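The Patience of Setting a Table
At Skillham, people teach robots the small jobs of the house, one spoon at a time 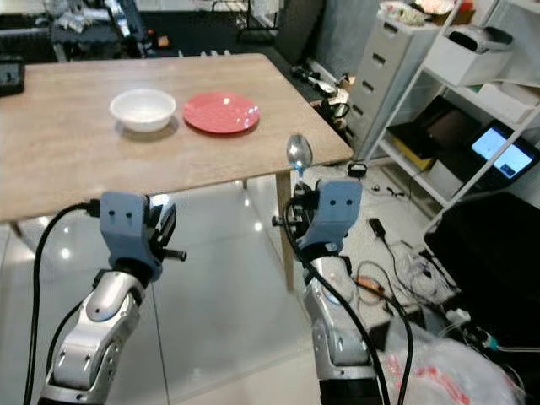 Shuk-fan Kan worked for nine years in a hotel restaurant before she came to Skillham, and she says the two jobs are closer than her friends believe. In the restaurant she trained young waiters. Now she trains a machine with two arms, and the lesson is almost the same one: where the plate goes, where the bowl goes, how to put down a spoon without noise.

She does not write programs. She stands at the control station, takes a handle in each hand, and moves. The robot's arms follow her. When she closes her fingers, a gripper closes. Each attempt is recorded from the first movement to the last, and later the recordings are given to a learning program, which tries to find out what all of them have in common.

"On my first day I was very ashamed," she told me. "I have set maybe a hundred thousand places in my life, and I could not pick up one spoon."

The spoon is famous in this company. A plate is wide and forgives a small error. A bowl has a rim that can be held from many sides. But a spoon lying on a table is thin, it shines, and it turns when you touch it at the wrong point. The operator feels nothing of its weight through the handles. She must judge everything with her eyes, and the eyes are easily deceived by a reflection.

Chun-yin Leung, who leads the group of operators, keeps a short set of rules for new people. Move at one speed. Do not stop in the air to think, for the robot will learn to stop in the air also. If you miss, open the gripper, go back a little and try again calmly. He does not throw away such recordings. A machine which has seen only perfect work, he explained, has no idea what to do after its first mistake.

This last point was for some time a matter of dispute. Sekar Ismail, an engineer who came from the firm Oker, wanted in the beginning only clean recordings. In April he made a comparison. One model was trained on the clean attempts alone, the other on everything, including 13 attempts where the spoon had slipped and was taken up again. The second model was slower but it finished the task more often. Ismail changed his opinion, and he speaks of it without any bitterness.

By 19th May the group had collected 289 recordings of the table task, the work of three operators. It sounds like a lot. For a child it would be absurd to need so many. For the model it is still a modest number, and all the operators have their own style, which makes the learning harder. Kan puts things down from the right side, as she was taught in the hotel. Aarne Eskola, the tallest of them, comes always from above.

I asked to try it myself, and Eskola gave me his place. The handles are lighter than I expected. For the first minute I moved my shoulders too much and the arms swung wide over the table — the robot copies your nervousness as faithfully as your skill. I closed the gripper on nothing, two times. On the third try I had the spoon, but low on the handle, so it hung down like a wet leaf. Eskola said politely that we would not keep this one.

There is another way to teach, and part of the team prefers it. The motors are made soft, and the teacher takes the arm itself and leads it by hand through the movement. Kirsten Marchand, who develops this method in a common project with Tsang, thinks that the body remembers better when it touches the thing it is guiding. The weakness is that two arms need four hands, or a very quiet agreement between two people. For work with only one arm she would use it every time.

The next stage will be a real kitchen in Drustcombe, where the company has rented a flat above a bakery. There the table is lower and the light comes from one window. Kan has already visited it with a measuring tape. She wants to begin with the bowl, then the plate, and leave the spoon for the second week.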